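Notes on warp preparation for the wool and linen cloth in our November collection. Posting as a thread so the mill students can find it later. Dry material, mostly numbers. 1/

The cloth is a plain weave with a linen warp and a wool weft, designed for the Vutosstead coat. The first version used wool both ways. It draped well and bagged at the elbow after a few fittings, so the warp was changed to linen and the weft left alone. 2/

Total warp ends: 2398. The odd figure comes from the selvedges. The body of the cloth was planned as a round number, then we dropped the doubled ends on both sides when the loom at Hidov turned out to have a good leaf selvedge device. Doubling would have made a hard edge that puckers in finishing. 3/

Linen does not stretch much. In a wool warp, a slightly slack end evens itself out under tension. In a linen warp it stays slack, rides low in the shed and gets skipped by the weft. You see this as short floats on the face, always in the same line. Check for them in the first hand's width of cloth and stop there if you find any. 4/

Sizing. We tried the warp unsized, then with a light starch. Unsized linen sheds fiber at the reed and the fluff packs in behind the heddles. Starch fixed most of it. Heavy starch made the yarn brittle and we had more breaks than before, mainly near the knots. The light mix is the one in the spec. 5/

Humidity matters more than the size recipe. Linen gains strength when it takes up moisture, so a dry room means breaks. Hidov runs a humidifier beside the back beam and covers the warp overnight. If you are weaving in a heated studio in winter, a damp sheet hung behind the loom is a fair substitute. Keep it off the yarn. 6/

Dyeing. Weft yarn was dyed in the hank at Kļaviņa before weaving. The linen was left in its natural gray. Piece dyeing a union cloth in one bath gives two different shades, as wool and flax take up different classes of dye. Some people want that effect. We wanted the gray to sit behind the color and dull it slightly. 7/

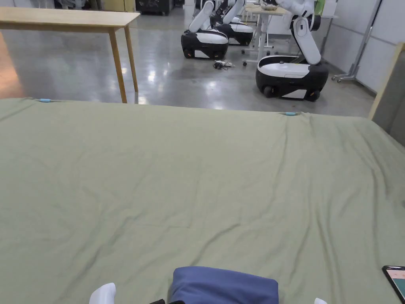 Hastudix Studio, Woven Textiles and Pattern Team

Finishing. The loom-state cloth is stiff and open, and looks wrong to anyone who has not seen it finished. Do not judge the sett at this stage. Scour first to take out the starch and spinning oil, then a short milling. The wool closes up around the linen and the surface goes from wiry to soft. 8/

Milling time is where most of the trial lengths were lost. The weft shrinks and the warp hardly does, so nearly all the change is in width. Go too far and the linen ends start to buckle and show as small ribs. Once that happens it cannot be pressed out. We now stop the machine every 4 minutes and measure. 9/

Target finished width is 90 percent of the loom-state width. Anything between that and a little wider is usable for the coat. Narrower pieces go to the pattern team for collars and pocket flaps, where the extra density helps. 10/

Cutting. Let the cloth rest flat overnight after steaming. It comes off the press longer than it will be the next day. All pattern pieces are laid one way. There is no nap to speak of after a short milling, but the pressed surface reflects differently up and down, and the shade difference at the side seam is visible outdoors. 11/

Seams. Allow more than you would for an all-wool coating. The linen ends slide out of a raw edge easily, and a narrow allowance will fray back to the stitching in wear. We bind the open seams with cotton tape. Overlocking held too, but left a ridge on the right side after pressing. 12/

Needles: sharp point. A ball point pushes the linen ends aside and leaves a wavy stitch line. Polyester-core thread for the long seams, silk for the hem. Press from the wrong side with steam and a cloth. Direct heat puts a shine on the linen that is hard to remove. 13/

Open item: sleeve creasing. Linen in the lengthwise direction means creases set across the inner elbow. Cutting the under sleeve on the bias reduced them but used too much cloth. The next trial keeps the straight grain and adds ease at the elbow. 14/

Revised spec sheet is dated 20/08/2026 and replaces the earlier one. The only changes are the size mix and the seam allowance. If your copy still says doubled selvedge ends, it is the old version. 15/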